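Looking After Saken: A Gallery

Saken is our two-armed household machine, and after a long stretch with it I have got into the habit of writing down how we keep it going. The arms are built by Hellidex, the controller is a Danko, and the rest is patience and a good set of small hex keys. I put this page together for the folks who have written asking what upkeep looks like once a machine like this leaves the bench and has to deal with shirts and bedding like the rest of us (bless them, the letters have been lovely!).

In among the clothes. Wardrobe work is the hardest thing we ask of the arms, and it's also where I learn most about the cables. With both grippers reaching into a pile like this one, I stand to the side and watch how much slack each cable has as the wrist turns. Too little and it tugs at the plug, too much and it finds a coat hanger to hug.
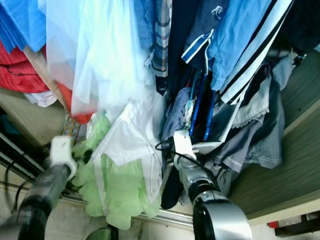 Felicidad Tan wrote in to say that she ties her cables down at the forearm only and leaves the wrist end free, and that she hasn't had to replace a connector since she started doing it that way. She also wants it known that she wipes the fingertips after every session with clothes, lint being what it is.

I've taken up the fingertip wiping, and I'm grateful for it. The tie at the forearm I am still trying out, a little nervously.

Over by the bed. A mattress is a kinder place to check the arms, with plenty of room to bring both of them up and look them over. I go around the joint cover screws first, then the plugs at the gripper housings, then I open and close the fingers slowly and listen.
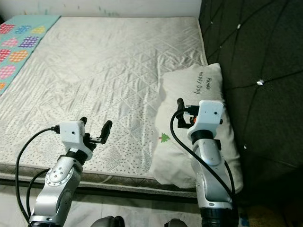 The listening matters more than you'd think. A dry finger slide makes a faint ticking, and the year I ignored it I ended up with the whole gripper in pieces on a tea towel one evening in November. We now do a full cleaning every 100 hours on the controller's clock, which read 3,004 the last time I wrote it in the book.

From down at the gripper. The wrist camera gets its own turn, and I like to have both fingers spread wide in view so I can compare them with the print I keep taped inside the tool chest. If one sits differently from the print, I redo the finger alignment before anything else. 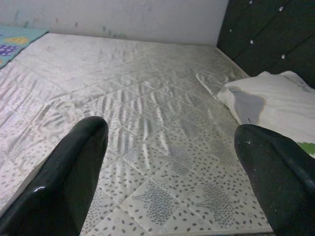
Photo: Brindel Workshop

The alignment itself takes me 22 minutes when I have my glasses on. My best is 19, but I was showing off for a visitor and had to go back and do one side over again. Do write if your fingers drift to the same side every time, as I'd dearly like to compare notes on that before I order another set of slides.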